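The Night Boat from Sastorska

The ferry was held at Sastorska for fog, and at ten past nine the woman in the ticket office came out with her coat on and said it would not go until morning. She said it to the whole room and then locked her window. Those who lived nearby went home. The rest of us stayed on the benches for a bit, in case she came back with something better.

My brother rang while I was looking for a socket. He was already on Moner, in our father's house, and he wanted to know if I had the keys to the shed.

"I've got them in my hand," I said.

"He had a padlock on it as well. A new one."

"I've got that too."

He said the solicitor had sent the papers over, and that the house was to be valued at the end of February whether we had cleared it or not. Then he asked if I had eaten. We had not spoken much in the last few years and I think he had made a list.

There was one place still letting rooms, a guest house called the Rindero, up the hill behind the fuel tanks. The man at the desk wanted 61 for the night or 66 with breakfast. I paid the 61. He gave me a key and told me the kitchen was shared, and that people left food there for whoever wanted it.

I put my bag on the bed and went down.

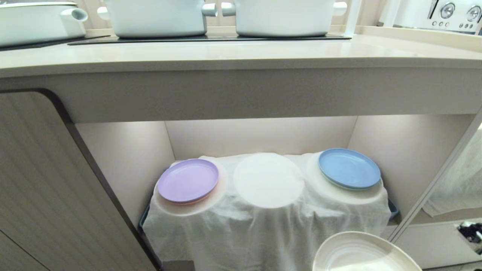

The white pots on the hob.

An old woman was sitting at the table in her outdoor shoes. She had been waiting for the same boat. She told me she had soup on and I was to have some, and I said I was fine, and she got up and found me a bowl.

"Who are you going over for?" she asked. People on that crossing always ask it that way.

I told her whose son I was. She put the ladle down.

"He mended my roof," she said. "The winter of the big wind. He was up there two days and he wouldn't take money. He took a hen."

I said that didn't sound like him. The man I grew up with did not mend roofs for other people. He hardly mended ours. There was a bucket on our landing for most of my childhood, and my brother and I took turns to empty it.

"Well, it was after you'd gone," she said. "You'd both gone by then."

I ate the soup. It was barley and needed salt. She talked about the hen, which had been a poor layer, and about the shop at Minami closing, and how the post now came twice a week if the sea allowed it. She asked if we would sell. I said yes, probably to someone from the mainland. She nodded and wiped the table, although it was clean.

"He kept your room," she said. "I went in once for the spare blankets. He had your school boots under the bed, with paper in them."

I asked her which of us she meant.

"I don't know, love. There were boots under both."

She went up soon after. I washed the bowls and rang my brother from the stairs. It was late but he answered straight away.

"Have you been in the bedrooms?" I said.

"Not yet. I've been sleeping in the chair."

"Leave them till I get there."

He didn't ask me why. I could hear him moving about, and then a tap running in our father's kitchen, and the knock the pipe always gave when you turned it off.

The boat left at 6.30 the next morning. The fog had not lifted much, but you could see the end of the pier. The old woman was on deck ahead of me with a box on her knees, tied with string and with holes cut in the lid. I sat down beside her and held it steady when we came out past the harbour wall.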